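Section 4: Setting Up Shared Storage

This section applies to all rooms fitted with the Grisero storage system at the Haduddale site. Complete Section 3 (Room Register) before you begin. Allow one morning for each room.

4.1 Before You Start

1. Confirm that the room number on the door matches the number in the register. There are 153 rooms on the register, and several in the Farina wing were renumbered in January.

2. Collect one set of shelf labels and one key envelope from the supply desk. Sign for both.

3. Remove personal items from any surface that will be used for shared supplies. Items left behind by a previous occupant go to the supply desk in a sealed bag marked with the room number.

Note: Do not open a key envelope until you are in the room to which it belongs. An envelope found open must be returned and reissued.

4.2 Trays and Work Surfaces

1. Wipe the work surface with a damp cloth and dry it fully.

2. Assign each tray to a single kind of supply. Trays holding mixed supplies will be marked as incomplete at inspection.

3. Write the tray's purpose in the register under "Surface Items." Use the plain name of the item, such as "pens" or "clips," and avoid trade names.

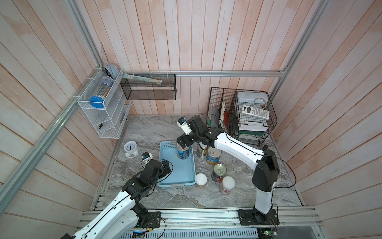

Figure 4-1. Light blue plastic tray at the work surface.

4. Leave enough clear space beside each tray for a person to set down a standard folder.

Caution: Do not stack filled trays. The rims are not designed to carry weight.

4.3 Hanging Organizers and Baskets

Hanging units keep small items off the work surface. They must be fixed before they are filled.

1. Hold the unit against its support and check that it sits level. Press down lightly on the front edge. If the unit tips, remove it and fit it again.

2. Place light items in the upper tiers. Liquids, glue, and ink are not permitted in any hanging unit.

3. Stand rulers and other long items in a basket or in a corner where they cannot fall forward. Check that nothing sticks out into a walkway at head height.

4. Close the lid of every container before returning it to its tier.
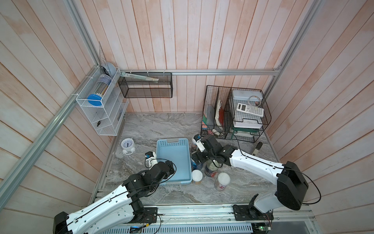
4.4 File Organizers

1. Set the file organizer on a flat surface with its back toward a wall.

2. Load folders from the center outward so that the weight stays even.

3. Keep current folders in the organizer for one term only. Older folders go to the Illow archive, Room 372, where they are held for 2 years.

Note: The archive does not accept loose paper. Secure all sheets in a labeled folder before transfer.

4.5 Closing the Record

1. Complete Form 173 and attach the unused labels.

2. Return the form and the empty key envelope to the supply desk before 4:00 p.m.

3. Report missing or damaged parts on the reverse of the form. Questions about replacement parts should be addressed to Serena Costa, Facilities Records.

Continue to Section 5 for the inspection schedule.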